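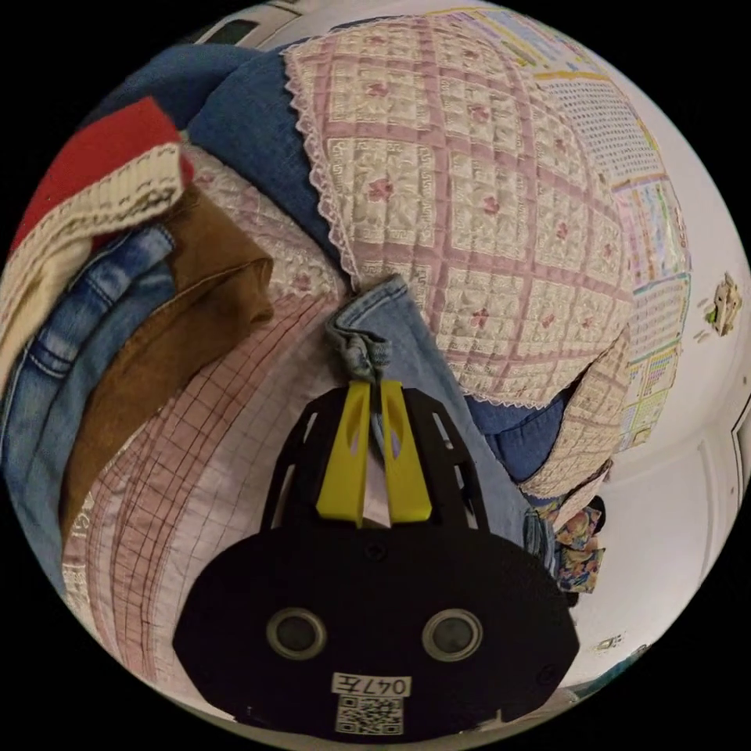
Température humide ou indice de chaleur pour compter les jours d'exposition ?

Posté par Wulska, le 9 mai 2026

Bonjour,
Je prépare une note sur l'exposition à la chaleur dans une agglomération moyenne. J'ai des relevés horaires (température sous abri, humidité relative, pression station) sur 20 ans. Je veux compter les jours dépassant un seuil combiné chaleur-humidité, puis multiplier par la population résidente pour obtenir des personnes-jours. Selon que je prends la température du thermomètre mouillé ou l'indice de chaleur, le classement des années change nettement. Lequel retenir ? Et faut-il partir du maximum journalier ou de la moyenne ? Il me manque aussi un mois de décembre complet, je suppose que cela ne gêne pas.

Urquijo

Les deux grandeurs ne mesurent pas la même chose. L'indice de chaleur est un ajustement de régression sur une température ressentie, à l'ombre et avec un vent faible. Il extrapole mal aux fortes humidités. La température du thermomètre mouillé est une grandeur physique, plus sensible à la vapeur d'eau qu'à la température sèche. Un changement de classement entre années sèches et années humides est donc attendu.

Pour des personnes-jours, je prendrais le maximum journalier de la valeur horaire. Surtout, calculez l'indice heure par heure avant d'agréger. Combiner la température maximale et l'humidité maximale du jour donne des valeurs fausses - les deux extrêmes ne tombent presque jamais à la même heure.

Autre point : figez la population à une année de référence dans un second calcul. L'écart entre les deux séries donne la part due à la démographie.

Driseda

Prenez l'indice de chaleur, seuil à 40 °C, tout le monde comprend. Décembre, aucune importance sous nos latitudes.

Hillia

D'accord avec Urquijo sur le calcul horaire. Vérifiez aussi l'homogénéité de l'humidité : un remplacement de capteur peut décaler la série de 4 points, assez pour créer une fausse tendance. Comparez avec une station voisine avant et après chaque intervention notée dans les métadonnées. Pour le seuil, publiez au moins deux valeurs, le résultat y est très sensible.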